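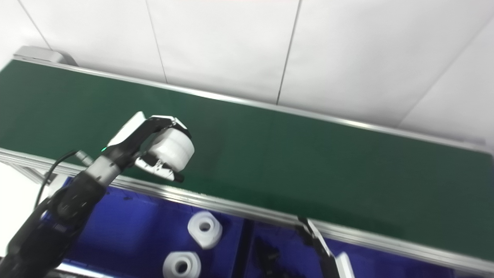 The Sorting Bench at Doltonside

Home Workshop Gallery Parts Contact

September 8, 2021

We get asked what the small parts bench looks like now that the old tables are gone, so here are some notes on how the bench is laid out. The work done on it is simple. White spools go from the blue bins to the green belt, and from the belt back to the bins or on to packing. Most of the spools are for the Bech thread winders, with a smaller run for Stumeo.

The bench went in during May. Before that we sorted on two folding tables pushed together, and parts rolled off the gap between them all day long. The conveyor has a silver aluminum rail along each side, and a spool that tips over on the belt usually stops at the rail.

1. Bins and belt

The blue bins sit below the near rail, so the reach from bin to belt is short. Spools are put in by hand from the cartons and end up lying any way they like – on their sides, tilted, hole up. We tried stacking them in rows for a while and gave it up. It took longer to stack them than to sort them.

There is a divider in the bin. The rule is that one compartment is for parts still to be checked and the other is for whatever else came in the same delivery. Please keep to this. In the first week the two got mixed and we lost most of an afternoon putting them right.

2. One spool on the belt

Spools are checked on the belt one at a time. The hole in the middle is the first thing to look at, followed by the outer wall. A white part on a dark green belt is easy to see from any side of the bench, and that was the main thing we wanted when we picked the color. The gray belt on the trial unit made every spool look dirty.

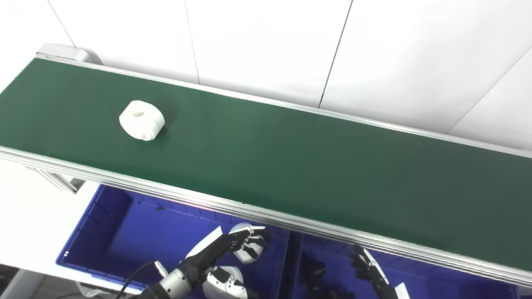

Parts that pass go to packing in cartons of 100. Parts that fail go in a tray on the shelf by the door, with a slip saying what is wrong. In the last batch from Caneo there were 41 on the tray, nearly all of them with a rough edge inside the hole. Those were sent back and replaced. The batch before it had 2.

The belt is wiped down at the end of each shift with a damp cloth and nothing else. Cleaner leaves a film, and the spools pick it up. The rails can be done with the same cloth, but the grooves collect dust and need a dry brush once a week. Do the far rail as well – it gets skipped.

A few notes for anyone setting up something similar:

The wall panels behind the bench are white and were there already. They bounce a good deal of light onto the belt, and we have not needed a lamp.

Leave room under the conveyor for the bins to slide out toward you. We set ours too close to the frame at first and had to lift them over a leg each time.

Keep the bins no more than half full. A full bin looks efficient, but the spools on the bottom get scuffed and the ones on top end up on the floor.

Allow 10 minutes at the start of a shift to go through the bins before anything goes on the belt. Bits of carton and tape get in with the parts and are easier to pick out then.

The packing table and the carton racks are in another part of the building and will get their own page when the new racks are up. Questions about the spools themselves should go to the parts desk, and the sizes we keep in stock are listed under Parts.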